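# House Rules for Hand-Held Grippers

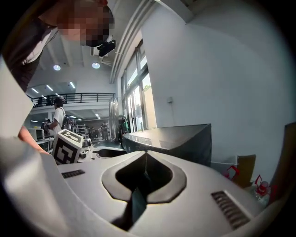 When I first went to see Dardo Zapata at the Mansilla hall in February, I expected him to hand me a thick binder, and what I got was one sheet of paper and a very long, very friendly talk! Dardo writes the working rules for Geson, and he has strong feelings about vents. The gray body of the gripper has two of them, black and slotted, one on either side of the dark diamond in the middle, and his first rule is that no sleeve, tape or palm ever covers either one. His second is about the printed marker cube, which stays put on its surface until a session is over (he told me this one twice, and then once more by the door).

The sheet has 17 rules now. It started with four, back when the group worked out of a garage in Drollton, and it has grown the way a family recipe does, with notes squeezed into the margins. Rule nine covers walkways. Rule 12 says that anyone who joins in has to be told, out loud, when recording starts.

"People will forgive a slow morning," Dardo said. "They won't forgive a surprise."

I like that he tests the wording on newcomers – if two people read a line differently, it goes back to be rewritten. Stetano, the shop across town, has borrowed the whole sheet and added a rule of its own about charging batteries overnight, and Dardo is still deciding whether to borrow it back.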